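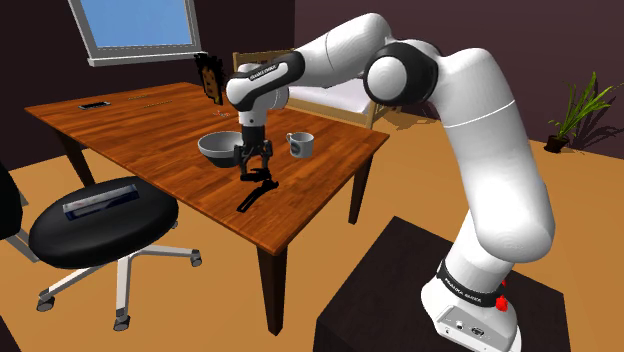
## 4. Comfort at anchor: what the owners and crews told us

We come now to the part of the study that gave us the most pleasure to carry out, and also the most trouble to write up. The earlier sections dealt with the Seretti under way, where the behaviour of a motor yacht is fairly well covered by the books. Lying at anchor is another matter. A yacht of this kind spends far more of her season sitting still than moving, and it is at anchor that guests eat, sleep, swim from the stern platform and, now and then, feel rather unwell.

The Seretti is a displacement yacht of 55 metres and 495 gross tons, built by Brornberg with a steel hull and an aluminium superstructure. She carries a pair of Ortner fin stabilisers, fitted when she was new and refurbished before our visit. We joined her in October in the bay at Berstead, which is open to the south-west and gets a long, low swell even on days when there is hardly any wind to speak of. Local skippers know it as a pretty but uncomfortable place to spend the night, so it suited us very well.

### 4.1 How the trials were run

Each trial lasted 60 minutes and was made up of two equal halves, the first with the fins centred and locked and the second with them working in their at-anchor setting. Roll angle was logged at three places: the owner's cabin forward on the main deck, the dining table in the saloon, and the crew mess on the lower deck. We had hoped to add a fourth sensor on the sun deck, but the only sensible place for it was beside the spa pool, and the chief stewardess felt (quite fairly) that it would be kicked.

Alongside the logging, everybody on board filled in a short card at the end of each half. The card asked how easy it was to walk, to pour a drink, to read and to rest, with room for remarks. Pui-shan Hsieh designed the card and wisely kept it to a single side, as people who are feeling queasy don't want to turn a page over.

The swell never stays quite the same from one half-hour to the next, and this needs to be kept in mind when the two halves are set side by side. We used a wave buoy moored to seaward of the yacht, and left out any trial in which the sea had clearly changed between the halves. 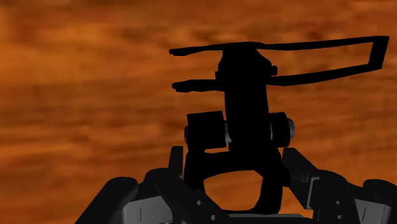
Why were the fins not simply left running all night? They draw power whenever they are working at anchor, which means a larger generator load, and the guests sleeping nearest the fin boxes could hear them.

That noise turned out to matter more than we had expected. In the forward cabins the fins were welcomed almost without exception. In the two guest cabins closest to the machinery, several people preferred the gentle roll to the low thump of the fins changing direction, and one guest wrote on her card that she would "sooner be rocked than knocked". The crew, whose mess is further aft, had no strong feelings about the sound but were very glad of the steadier floor at mealtimes.

### 4.2 Heading and the effect of the wind

A yacht at anchor lies to the wind or the current, while the swell comes from wherever it likes. At Berstead the evening breeze usually comes off the land, and the Seretti would then swing until she lay nearly beam-on to the sea. These were much the worst evenings for roll, and also the ones on which the fins did the most good.

On two evenings the captain put out a stern line to hold her bow closer to the swell. This old-fashioned remedy worked nicely with the fins locked – the cards from those evenings are among the most cheerful we collected – though it takes a tender, two deckhands and a certain amount of patience. We would like to see it given more room in the guidance that yards hand over with a new yacht. Pitching did increase a little with the line out, and it was felt most in the owner's cabin.

**Figure 4.** Rendered view of a white and grey robot arm with a black gripper, above a wooden table.

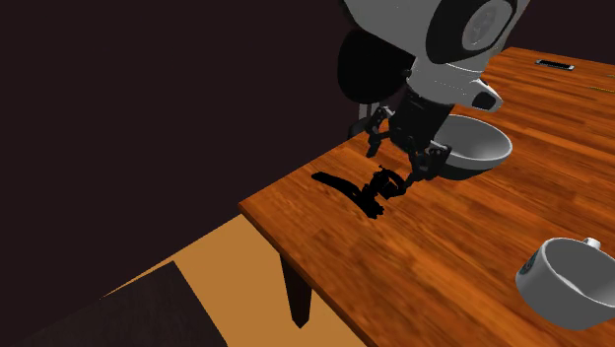 ### 4.3 Limits of the anchor trials

All of our trials were made in one bay and with one yacht, and we should be sorry if anyone took the findings as a rule for the whole fleet. A lighter hull, or one with a rounder section amidships, may well behave differently in the same swell. The people on board were also mostly used to the sea. Two of the guests had never slept on a boat before, and their cards were so unlike the others that we have reported them separately in the appendix.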